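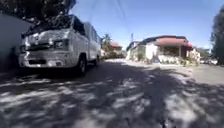 Übernahme-Check Gebrauchttransporter, Standort Lokstead
Stand: 12. April 2019
Kilometer seit letzter Wartung: 1536

1. Reifen: Profil und Luftdruck prüfen, Reserverad mitzählen.
Kommentar: Das Reserverad war vorhanden. Luft war keine drin.

2. Beleuchtung: Alle Leuchten bei Dunkelheit testen, zweite Person hinten.
Kommentar: i. O. Die Kennzeichenbeleuchtung meldet sich nach 15 Minuten ab, kommt aber zurück, wenn man die Heckklappe etwas energischer schließt. Bleibt auf der Liste.

3. Flüssigkeiten: Öl, Kühlmittel, Wischwasser.
Kommentar: Öl knapp über Minimum. Wischwasser riecht nach Kirsche. Zulässig.

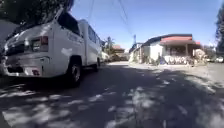

4. Bremsen: Probefahrt, 5 Vollbremsungen auf freier Strecke.
Kommentar: Zieht leicht nach rechts. Der Vorbesitzer (Fa. Larska) nannte das »Charakter«. Termin Werkstatt Cheng, vor Juni.

5. Sicherheitsausstattung: Warndreieck, Westen, Verbandkasten.
Kommentar: Verbandkasten seit neun Jahren abgelaufen, dafür originalverpackt. Neu bestellen!

6. Ladungssicherung: Gurte auf Risse prüfen, Ratschen ölen.
Kommentar: Zwei Gurte ausgesondert. Bitte NICHT wieder aus der Tonne holen.

7. Papiere: Fahrzeugschein, Bordbuch, Tankkarte.
Kommentar: Bordbuch liegt nur auf Finnisch vor. Nachgefragt bei Flerkumetti, Antwort steht aus.

Freigabe: mit Auflagen (Punkte 1, 2, 4, 5, 7)

Weitere Checklisten
Leitern und Tritte
Anhängerkupplung
Feuerlöscher im Lager
Winterreifen, Einlagerung

Fuhrpark Lokstead | Kontakt | Impressum | © 2019 | Nach oben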